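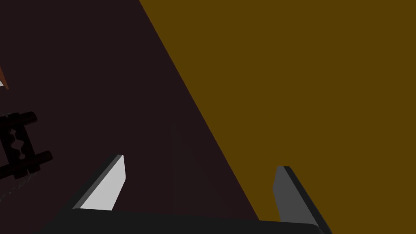 **Lomau moves table-clearing work at Clurkby residence to two-armed robot; dining staff take on revised duties**

30/04/2018 - Lomau, which runs catering and housekeeping for residential homes, has confirmed the next stage of its automation programme at the Clurkby residence. A two-armed robot supplied by Tultex will take over part of the table clearing between meals. The 43 staff on the dining and housekeeping rota keep their contracted hours.

Clearing at Clurkby takes up 426 staff hours a month, most of it in the period after lunch. Under the new rota, the robot handles plates and small dishes. Cutlery, glassware and anything left on a chair or the floor stays with the staff, as does all work while residents are seated.

Each routine is tested in simulation before it is released to the site. Tultex has completed 2256 simulated runs so far, covering approach angle, gripper opening and the position of both arms near the table edge. A run is marked as failed if either arm touches an item it has not been told to move. 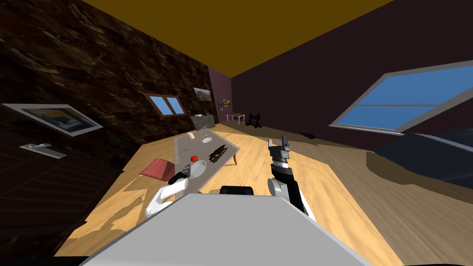

*Simulated dining room used for routine testing, with the left gripper over a plate and the right arm held clear of the table.*

"The arms are slow compared with a person, and the rota has been written with that in mind," said Keabetswe Swanepoel, site manager at Clurkby. "Clearing starts earlier in the afternoon and the evening shift finds the tables ready to lay."

Five members of staff have been trained as cell operators. They start and stop routines, check the gripper fingers at the beginning of each shift and log failed picks. The role carries a higher pay grade. Operators attended two days of instruction led by Natsumi Hosoda of Tultex, using the same simulated room as the test team.

Staff asked during consultation for a stop button at both ends of the dining room and for the right to halt a routine without giving a reason - both are now in the site procedure.

The rota will be reviewed in December.

**Contact:** Solange Texier, press office, Lomau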